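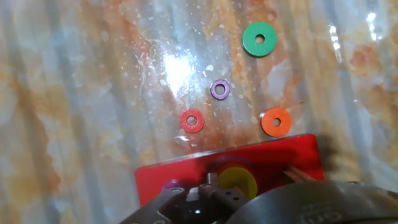 *4 min read*

# The Slow Bus to Cudmont, and the Man Who Keeps Getting On It

Trilok Solanki has a rule about window seats on the number 88, and he explained it to me before I had put my bag down. Going up, you sit on the left. Coming back, you also sit on the left. I asked how both could be true, and he told me the bus comes home by a different road, in the tone of a man who has had this conversation with a lot of visitors.

The 88 runs from Terkgate, where the airport is and where most people stay, to Cudmont, where most people don't. It takes the better part of a morning. The express coach does the trip in a third of the time and has curtains. Solanki has written a small guide to the slow one, now in its second edition, and he leads walks at the Cudmont end for anybody who gets off looking unsure.

"I took the express once," he says. "I arrived rested and had nothing to say to anyone."

We met at the depot in Terkgate a little before 7, in a café whose menu is a sheet of paper with most of it crossed out. He was eating a cheese roll and had bought me one without asking. It was a good cheese roll. He moved here for a job in bookkeeping, he told me, and started riding the 88 on his days off when he couldn't afford to go anywhere else. A ticket then was 50 cents. It's more now, and he would like me to mention that the driver still prefers coins.

"Prefers is the wrong word," he says. "He will take your bill. He'll just take it slowly, and the whole bus will watch."

The guide is organized by stop, including the ones where there is nothing to see. I liked these entries best. One reads, in full, "A wall. Someone usually gets on." When I brought it up he looked pleased, then a little hurt. It's quite a nice wall, apparently, and he had to cut a paragraph about it to make room for the bathroom at Lundberg.

Lundberg is the halfway point, and the bathroom deserved the space. The bus stops there long enough for coffee, officially. In practice it leaves when the driver finishes his, and Solanki's advice is to watch the cup. He has seen a honeymooning couple run after the 88 with a pastry each. They caught it at the next corner, he says, where it always waits for the light.

"People read the timetable and think it's a promise. It's more like a family recipe. You put in what you've got."

I asked what he thinks visitors get wrong about the region, expecting something about the beaches. He went straight for packing.

"Shoes. They bring one pair for walking and one for dinner, and then they wear the dinner pair up the hill because the walking pair is new and hurts. I've seen it so many times. Wear the old ones! We don't care. There isn't a restaurant in Cudmont that will look at your feet."

The hill in question begins behind the Cudmont post office and climbs 800 feet to a chapel, which is locked. The key is at Gallardo, the hardware store on the square, and you have to ask for it by admiring something in the window first. I assumed this was a joke. I admired a watering can, as instructed, and was handed the key.

The chapel has benches, a cool stone floor and a view all the way back to the coast. Solanki spent most of our time up there looking the other way, at the road, working out whether the 88 was on time. It wasn't. He wrote something in a notebook.

Does he worry that a guidebook will fill the bus with people like me? He took longer over this than over anything else I asked, including a fairly personal question about bookkeeping.

"A little. The first edition sold mostly to people who already ride it. They bought it to check whether I'd gotten their stop right, and then they told me I hadn't. So that was fine. The second one, I've seen people with suitcases." He made a shape in the air, a large suitcase. "But the company wanted to drop the early run, the one we took this morning, and they haven't. I don't say that's me. The bakery workers need it too. But an empty bus is an easy thing to cancel."

He'd rather you came in March, if you have the choice. The almond trees are out, the guesthouses are cheap, and it rains every afternoon for just long enough to force you indoors for cake. In summer the hill is miserable by ten and the bus has no air conditioning. It has windows, he says, and passengers with strong opinions about them.

As for where to stay, he suggests any of the guesthouses on the square and won't name a favorite on the record, having to live near all of them. He did lean over and tell me his favorite off the record. It has green shutters. So do the others.

We rode back on the last 88 of the day, on the left. A woman with a crate of lemons took the seat in front and discussed Solanki's second edition with him for most of the way to Lundberg. She felt the section on her village was thin. He asked what was missing and she said her cousin's place, which does lunch, though only if you call. He wrote down the number, and then she gave him another number in case her cousin didn't pick up.

I asked if that would go in the third edition.

"If the lunch is good," he said, and went back to watching the driver's cup.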